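3.2 Small worktops and what collects on them

218 shares 14 comments

The second part of the study dealt with worktops used for light assembly and repair. These are the tables where people put together a shelf kit, tighten a loose hinge or follow the steps in a printed manual. We chose them because they fall between two groups that have already been studied in some detail, the office desk and the kitchen counter. A desk tends to gather paper. A kitchen counter gathers containers and food. A small worktop gathers both paper and tools, and the two get in each other's way.

Visits took place over several weeks in October. Each worktop was visited once in the morning and once late in the day, and at both visits we noted which items lay on the surface, which were in a container, and which hung on a wall or rail. Owners were asked not to tidy before we came. Two owners admitted that they had done so anyway, and their morning records were dropped. The late records were kept, as the tables had been in normal use all day by then.

In total we logged 600 item placements. An item was counted again if it had moved by more than the length of a hand between the two visits. This rule was taken from an earlier set of notes by Gervásio Brito, who used it for sewing tables, and it worked well enough for our purpose. It works less well for sheets of paper, which slide when someone leans on the table or opens a window. For paper we counted a move only when the sheet had changed its neighbors.

The placements were sorted into four classes: tools in use, tools at rest, reading matter, and personal items. The first two classes were hard to tell apart in practice. A screwdriver next to an open manual may be in use or may have been there since Wednesday. We settled this by asking the owner, and where the owner did not know, the item was put down as at rest. Around 300 of the placements ended up in that class, more than in the other three classes put together.

Storage above the surface

Most of the owners had fitted some kind of wire storage above the table. The common types were the long divided basket, sold under names such as Storo, and the small single basket that hooks over a rail. Owners liked both. They said that wire lets dust fall through and that they could see what was inside without taking it down. Several had bought a second basket within a month of the first.

Use did not match what owners told us. Long baskets were often empty at both visits, even when the table below had loose tools on it. When asked, owners said the basket was meant for things they had not yet sorted, or that the compartments were the wrong size for what they owned. One owner had set aside a compartment for each kind of screw and then found that the screws fell through the mesh. She went back to keeping them in jam jars.

Height mattered too. Where the bottom of the basket could be reached from a seated position, it was used far more. Where the owner had to stand, the item was put down on the table first, to be put away later, and at the late visit it was usually still on the table. We did not measure reach in a formal way, and this should be read as an observation and no more.

Closed cases

A closed plastic case with a handle was the most common tool container in the group. Owners kept the case at the back of the table or on the floor beside it. Cases at the back stayed shut for most of the day. The tools needed for the job were taken out early and left next to the case until the work was over. Hex keys and pencils were the items most often left out. Both are small, both are picked up many times in a single job, and neither had a fixed slot in most of the cases we looked at. The Cirnau case has a clip for hex keys in the lid, but the owners who had one did not use the clip - they said it was too stiff.

Reading matter

Manuals were nearly always left open. Owners placed them to the left of the work if they were right-handed, and held them flat with whatever was close by. Loose sheets tended to end up under the manual, where they were forgotten. In two homes the missing warranty form turned up in this way during our visit.

Manuals with small drawings and wide blank margins were moved more often than those with large drawings, as readers kept pulling them closer. The Stan shelf manual, with one large drawing per page, was moved least. The Omeck manual came with a fold-out sheet that was too wide for any of the tables and was read on the floor.

Personal items

We had expected few of these, and there were more than we had planned for. Greeting cards, wish cards, photographs and small toys were found on or above many of the worktops. Cards with a short message of luck or encouragement were kept within sight of the seat, often flat on the table and off to one side. Owners did not see them as clutter. When we asked which items they would clear first to make room, cards were named last, after tools they used every day.

The surroundings had been given similar care. Patterned wallpaper behind the table was common, with large flowers the usual choice, and owners spoke about picking it at more length than about picking the table. The tabletops themselves were treated roughly. Spots of paint and filler were left in place, and only one owner used a mat.

Limits

The group was small, and all of the owners had agreed in advance to let us in, so very crowded tables are probably missing from the sample. Shared tables were left out as well, because we could not tell whose items were whose. We also have no records from the middle of the day, when most of the work was done. A follow-up with a midday visit is planned, and the class of tools at rest will be split in two, according to whether the tool belongs to the job in hand.

Figure 4. Worktop with wire baskets above the surface, a closed case at the back and an open booklet.
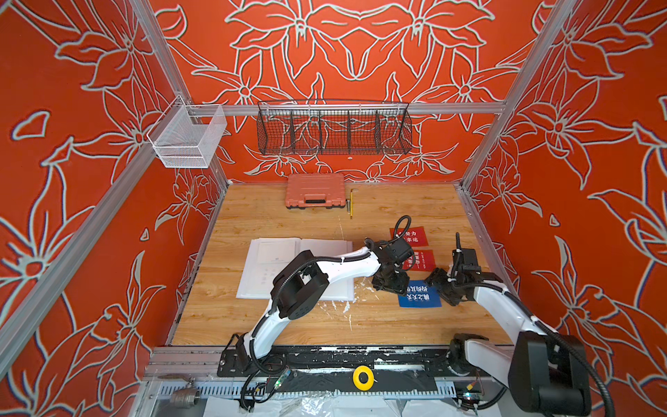
Owners who took part were sent their own records afterward and could ask for any entry to be removed. A few entries were taken out for this reason, all of them personal items, and they are not part of the totals given earlier in this section.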